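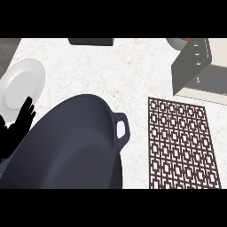

Jendham College of Hospitality and Food Studies
Culinary Foundations II
Unit 4 Handout: Braising and Covered Cooking

Instructor: Kyriaki Drakos
Kitchen lab supervisor: Derek Wainwright

Reading before lab

Students are expected to have read this handout and the chapter on connective tissue before the October lab. Questions on either may be raised in the first part of the session. Lab begins promptly at 9:00 a.m., and students who arrive after the safety check will observe only.

1. Definition

Braising is a combination method. The food is first browned in fat over direct heat and then cooked slowly in a small amount of liquid in a covered vessel. Stewing follows the same principle but uses smaller pieces and enough liquid to cover them. Pot roasting is a form of braising applied to a whole joint. In older American cookbooks the three terms are often used loosely, and students should read the method before relying on the title of a recipe.

2. Why tough cuts are used

Muscles that do a great deal of work contain more collagen than muscles that do little. Shoulder, shank, cheek, and short rib all fall into the first group. Collagen held in moist heat for long enough dissolves into gelatin, which gives the finished dish its soft texture and gives the sauce its body. Lean, tender cuts have little collagen to offer and become dry under the same treatment. Loin and tenderloin should not be braised in this course.

Time matters as much as temperature. A shoulder taken from the oven too early will be tougher than one that was barely cooked, and a student who tests the meat at that point should return it to the oven.

3. The vessel

A braising vessel should be heavy, should hold heat evenly, and should have a lid that fits closely. Oval vessels suit long joints and whole birds. Round vessels suit cut pieces and fit better over a single burner. In either case the food should sit fairly close to the walls. A vessel that is much too large requires extra liquid, and the sauce will be thin.

Enameled cast iron may be used for wine and tomato braises. Bare cast iron may not, as long contact with acid affects both the seasoning and the flavor. Handles are to be treated as hot at all times. Two dry towels are required for any transfer from the oven, and the route to the landing area must be called out before the vessel is lifted.

4. Standard procedure

Dry the surface of the meat thoroughly and season it.
Brown on all sides in a thin layer of fat. Work in batches if the pan is crowded.
Remove the meat. Cook the onion, carrot, and celery in the same fat until colored.
Add the wine or stock and scrape up the browned material from the base.
Return the meat. The liquid should reach between one third and one half of its height.
Bring to a simmer, cover, and place in a low oven.
Turn the meat once after 90 minutes.
Test with a fork. The meat is ready when the fork turns with little resistance.
Rest the meat in its liquid. Strain, skim, and reduce the sauce separately.

5. Common faults

Gray meat and a pale sauce usually point to damp meat or a crowded pan during browning. Stringy, dry meat suggests that the liquid was allowed to boil. A greasy sauce was not skimmed. A salty sauce was most often seasoned before reduction; final seasoning is done at the end.

6. Assessment

Each pair will submit one braised portion with sauce and a completed time log. Portions will be tasted by Ms. Drakos and by the visiting assessor, Berwyn Morgan. Logs without oven temperatures will be returned ungraded. Students with dietary restrictions should speak with Mamta Kaushik in Room 249 before the lab so that a vegetable braise can be arranged.

Next unit: Stocks and Reductions. Bring the strained liquid from this lab, labeled with both names.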